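Friday Is Box Day

So I have been at the new job for eight weeks now and my mother still tells people I "play video games with a robot," and you know what, she's closer than most of my friends. I drive a robot arm around from a chair, it does a chore, everything gets saved, and later on the software tries to learn the chore from what I did. Then I do it again. And again. My running total as of lunchtime on Friday was 3,680 tries, and 2,009 of those got marked as keepers by Kosmas Moschos, who sits behind me and is a very nice man with very high standards.

The current chore is boxes. Pick up the box, move the box, set the box down like you care about it. The project is called Hillach (I've asked why, I got a shrug) and we were supposed to have 50 clean runs in a row with no do-overs before we could move on to the next thing. My best streak before this week was 31 and then I sneezed.

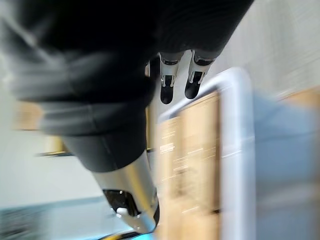
Driving the arm feels like wearing somebody else's winter coat and trying to thread a needle. You move your own hand and the arm goes along with it, mostly, a tiny bit behind you, and for the first two weeks I kept overcorrecting and swinging all over the place. It's a big thing, too, with that puffy black sleeve on it, and when it sweeps past a cardboard box it blocks half of what I'm trying to look at! So I've learned to watch the black fingertips and ignore everything else. If I know where the tips are, I know where I am. Kosmas says I should be watching the box instead. We've agreed to disagree, but my keeper rate went up when I switched, so there.

The other thing I had to unlearn was being quick. I'm a fast packer — I did two holiday seasons at the Gorkcombe warehouse and my hands just go — and the robot picks up all of my bad habits right along with the good ones. If I snatch at a box, it learns to snatch. We had a whole batch in March where the arm did this little hover before every grab, and that was me. That was me hesitating! Watching your own nerves come back at you from a machine is a very odd way to spend a morning.

Anyway, I got to 44 on Friday before I clipped a corner. I start over Monday, and I'm bringing allergy pills.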